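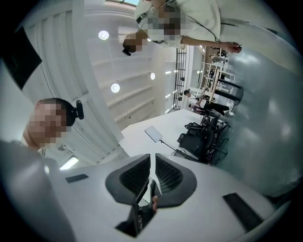
A Gripper You Hold in Your Hand

Robots that work with things need some kind of hand. Many of them use a gripper, a tool with two fingers that open and close. Usually the gripper is bolted to the end of a robot arm. The Wirkow hand gripper is different. A person picks it up and carries it.

Why would anyone want that? You already have hands, and they are much better than a gripper with two fingers. The reason is that the gripper is for teaching. When you pick up a cup with the Wirkow, you are showing a robot how a cup can be picked up with two fingers. The robot will have two fingers as well, so it can copy what you did.

Look at the Fingers

The two gripper fingers in the picture are dark gray, and they are wide and rounded. They lean toward each other, and their tips nearly touch. The gap between them is shaped like the letter V. The sides that face inward have a texture that looks like mesh.

Smooth fingers can be a problem. Try picking up a glass marble with two plastic spoons, one in each hand. The marble slides away. Now wrap a rubber band around each spoon a few times and try again. A rough or bumpy surface makes more friction. Friction is the force that slows things down when they rub together, and a gripper needs plenty of it.

The white part around the fingers is the body of the tool. There is an opening in it, and a little bit of a person's finger shows inside, pressing on a black part.

How a Person Teaches a Robot

Teaching with a hand gripper takes five steps.

1. Choose one job. It should be small, such as putting a spoon in a bowl.

2. Hold the gripper and do the job slowly. A camera on the gripper records what is in front of it the whole time.

3. Do the same job again. Move the bowl to a new spot first, or turn the spoon around.

4. Send the recordings to a computer. The computer looks for what stays the same each time. The spoon is always between the fingers before it is lifted, for example.

5. Let a robot arm with the same kind of fingers try the job. If it misses, record more tries and send those too.

Step 3 is the one that takes the longest. You may learn to do something after seeing it once or twice. A robot needs many more tries than that. The people who make the Wirkow suggest 100 recordings for an easy job. For a harder job, like folding a towel, they suggest 3,000.

Why the View Looks Strange

A camera on a gripper moves wherever the gripper moves. If you turn your wrist, the whole room turns. The floor can end up at the side, and so can the ceiling. That is what happened in the picture. The ceiling lights are on the left and the floor is on the right.

You can try this yourself. Tip your head until your ear is close to your shoulder and look across the room. Your brain knows which way is up, so the chairs don't seem to be falling over. A computer has to work this out in some other way. Many tools have a small sensor for it, like the one that makes the screen on a tablet turn when you turn the tablet.

The lens matters too. A wide lens fits a lot into one view. It can show the gripper fingers and much of the room together. Straight things may look bent near the edges, and things close to the lens look very big.

What You Get

The Wirkow comes as a kit for schools, clubs and workshops. In the box are:

2 hand grippers
2 charging cables
Spare finger pads
A set of Bradik practice blocks
A booklet of starter jobs

The Bradik blocks are made for learning. Some are soft and some are hard. One is shaped like an egg, and it is the hardest to hold because it rolls. Start with the cube.

The recordings go into a program called Zirkeo. It shows each try as a short video, with a green button for keeping it and a gray button for throwing it away. You should throw away a try if the lens was covered or if you stopped halfway through. A try where you dropped the block and picked it up again can be kept. Robots drop things as well, and they need to see what to do next.

Is It Hard to Use?

Eluned Maddocks runs a Saturday robot club and has used the kit with children from age eight. She says most of them learn to open and close the gripper in a few minutes. Going slowly is harder.

"They want to grab things fast," she says. "Then the video is a blur and we have to do it over."

The gripper is light at first but feels heavy after a while. Her club swaps holders every ten minutes. One child holds the gripper, one puts the blocks back where they belong, and one watches the Zirkeo screen.

Emrys Gwilliam, who is ten and goes to the club, likes the sorting job best. You take blocks out of a tray and put each one in the right cup. He does not like the towel job. "You fold it and then you unfold it and fold it again," he says.

There are some things the kit does not do well. The fingers can't pick up a coin lying flat on a table. They also have trouble with paper. The booklet is written for adults, and a younger child will need someone to read parts of it aloud. There is no robot arm in the box, so a school has to own one or send its recordings to a place that does. The Hsueh Workshop takes recordings from schools and sends back a video of its own robot arm trying the job.

Rules for Using the Gripper Safely

Keep your hair and sleeves away from the gripper fingers.
Don't close the gripper on anyone's hand, even gently.
Ask before you record if other people might be in the view. Their faces can be blurred later.
Don't use it near water.
Put it back on its stand with the fingers open.

Try It Without a Kit

Find a pair of kitchen tongs and ask a friend to help. Hold the tongs in one hand and keep the other hand behind your back. Your friend puts a sock, a spoon and an orange on the table. Move each one into a bowl.

Now let your friend be the robot. Your friend closes their eyes and holds the tongs, and you say where to move them. You can only use the words left, right, up, down, forward, back, open and close. Count how many words it takes to get the orange into the bowl, then trade places.

Words to Know

Gripper: a tool that holds things, often with two fingers.
Friction: the force that slows things down when they rub together.
Sensor: a part that measures something, such as light, heat or tilt.
Lens: the curved, clear part of a camera that light passes through.
Recording: video or other information that is saved — a computer can use it again later.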